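Incidencia: pinza de mano n.º 8, la almohadilla izquierda resbala al cerrar
Estado: en seguimiento
Abre: Nayeli Usuga
Asignada a: Houda Ashour
Equipo: par de pinzas de mano, puesto Mokeo (recoger la mesa)

Descripción del problema
Al sujetar objetos blandos en diagonal, el objeto gira hacia el dedo izquierdo y a veces se suelta. Con objetos rígidos no pasa. Empezó después del último cambio de almohadillas, en diciembre. La otra pinza del par trabaja bien.

Nayeli, 9:40
Repetí la tarea con el juego de siempre (esponja, pañuelos, lata, envoltorios). La esponja es la que más falla. El valor de apertura que llega al registro es correcto con la pinza abierta, pero al cerrar en vacío no vuelve a cero. Reinicié y es igual.

Houda, 10:15
¿Qué almohadillas lleva? Del pedido de Biltberg llegaron dos lotes y el segundo es un poco más grueso. Si se mezclan, los dedos no cierran paralelos. Mira también el tornillo de la articulación superior de cada dedo.

Nayeli, 10:50
Desmontadas las dos. La izquierda era del lote nuevo y la derecha del viejo. El tornillo del dedo izquierdo tenía holgura, giraba casi un cuarto de vuelta a mano. El derecho estaba firme.

Pasos realizados
1. Apagar la pinza y soltar el cable por el lado del registrador.
2. Retirar las dos almohadillas y limpiar el resto de adhesivo con alcohol. Esperar 15 minutos antes de pegar.
3. Montar dos almohadillas del mismo lote. Quedan puestas las del lote viejo; el resto del nuevo se aparta en la caja de Loken hasta medirlo.
4. Apretar el tornillo superior del dedo izquierdo con fijador de rosca medio. No pasarse, la articulación se queda dura y el cierre sale lento.
5. Recalibrar el cero con la pinza cerrada en vacío. Repetir si el registro no vuelve a cero tres veces seguidas.
6. Probar con la esponja verde sobre el mantel de cuadros, sujeta en diagonal, con la segunda pinza a la izquierda junto al pañuelo y la papelera negra a la derecha.

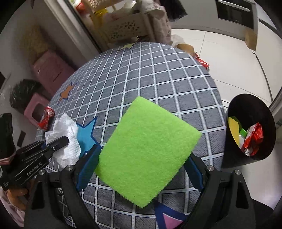
7. Guardar la calibración con el número de la pinza y anotar el lote de las almohadillas en la etiqueta del estuche.

Houda, 12:30
Visto el registro de la prueba. El cero vuelve bien y la curva de cierre ya no tiene el escalón del principio. Las sesiones grabadas con las almohadillas mezcladas las marco para revisar, son casi 300. No las borréis todavía.

Nayeli, 12:45
De acuerdo. Dejo la pinza en el puesto y sigo por la tarde con la misma tarea. Queda pendiente preguntar a Beltrán por el grosor del lote nuevo, ellos hicieron el corte.

Pendiente
Revisar el tornillo a los 1.000 ciclos de cierre. Si vuelve a tener holgura, cambiar el dedo completo y reabrir esta incidencia.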